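6/13/23

I look after one simulated cell. It has a kitchen in it, a fridge, and a white arm that opens the fridge. The cell runs overnight and I read the logs in the morning. My view, after a long spring of this, is that a simulated cell needs the same upkeep as a real one, and that most teams don't give it any.

People argue with me on this. Orathai Siriwan, who runs our real cells at Muvwood, thinks of my job as the easy version. No grease, no loose bolts, no cable that has been rubbing on a bracket since April. She's right about the grease. But a cell is a set of numbers that have to agree with each other, and numbers drift in software as well. Somebody changes the base height to suit another task. Somebody swaps in a newer fridge model with a handle that ends slightly lower. The file still loads and the arm still moves, so the change goes through.

The fridge door is where it shows first. A long bar handle is unforgiving when you take hold of it near the end, close to the mounting post, and that's the grasp our base position tends to give.

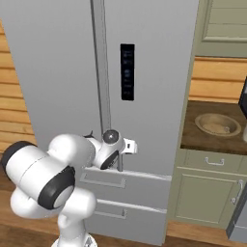 When the Hurisitz kitchen came in we lost most of a week to that handle. The success rate fell and everyone looked at the policy. Qiuyue Liang retrained it twice. I went through the fridge file on the third day and found the door hinge friction had been set back to the default when the model was exported. The arm had learned on a stiff door and was now pulling a door that swung at a touch. A fitter standing at a real fridge would have found that in a minute by pulling on it. We had no fitter, and none of us had thought to pull.

So now I pull. Before any long run I take the arm over by hand and open the door myself, slowly, and watch the joint torques. I do 6 openings. If the readings don't match the sheet, the run doesn't start. The whole check takes 30 minutes and I have been told more than once that it's too long for something that could be a script. Part of it is a script. The script compares the values we know about. It didn't know about hinge friction until I added it, and it won't know about the next thing either.

I also think we're too quick to reset. A real cell can't be put back to new by pressing a key, so the people who run it learn its faults. In simulation you reset, the fault goes away, and it comes back on run 455 when you're asleep. I now keep a fault book, a plain text file, with the date, the symptom and the state of the scene before anything was touched. Leonilde Tavares started filling in her own entries without being asked, and hers are better than mine.

The book has shown me that a good share of our trouble comes after the door is open. The grasp gets all the attention. Then the door is standing wide, the arm has to come round it, and the clearances are worse than anyone planned for. The flat edge of the door takes up a lot of room. The door bins have collision shapes too, and for 50 runs one of ours was a solid block, so the arm refused to put anything in it and the log called this a planning failure.

What I'd ask of anyone running a cell like this is modest:

- Give one person the scene files and let them say no to a change.
- Write down the base position and check it before each long run.
- Move the doors and drawers by hand, using the arm, and keep the torque readings.
- Look at the collision shapes with the door fully open as well as shut. 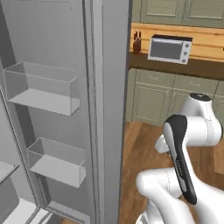

## Who pays for it

The objection I take seriously is cost. Evdokia Petridis has to justify our hours, and an hour spent on a fridge hinge looks bad beside an hour spent on training. I don't have a neat answer for her. I can point to the Hurisitz week, and to two retrained policies that went in the bin. The real cells get a maintenance line in the budget and mine doesn't. I've asked for one at half their rate.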